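Gikier questions "lifetime" claims on replacement brake pads

Independent garage group Gikier has called on parts sellers to drop the word "lifetime" from brake pad packaging unless they can say whose lifetime they mean.

The group asked 812 of its customers what they understood by the term. Of those, 728 expected the pads never to need paying for again. The small print on most guarantees excludes wear, and wear is what brake pads do for a living.

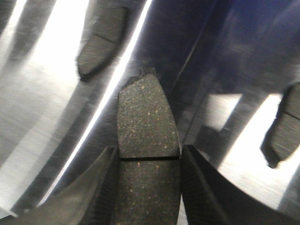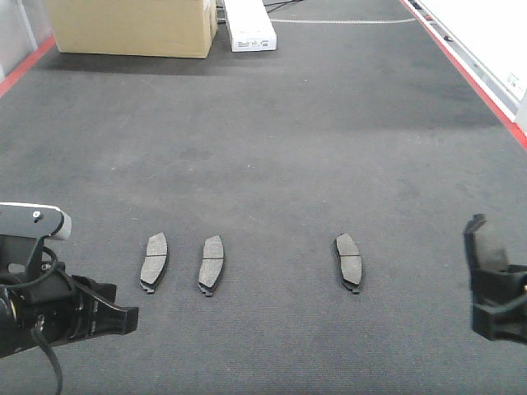

Gikier looked at guarantees from seven sellers and found four that required the original receipt, proof of fitting by an approved garage and the return of the old parts at the driver's own cost. Two of the ranges, Florkaren and Nultlow, have since been taken off the group's price list while it waits for clearer wording.

"I have been told this is a simple misunderstanding," said Simão Paiva, technical manager at Gikier. "Perhaps so. It does seem to be one that sells a lot of pads."

The group is also unconvinced by Fan, the trade labelling scheme due to start in May, under which sellers would check their own claims. Gikier will not sign up until somebody outside the trade does the checking.

Copies of the survey questions are available from the Gikier press office on request.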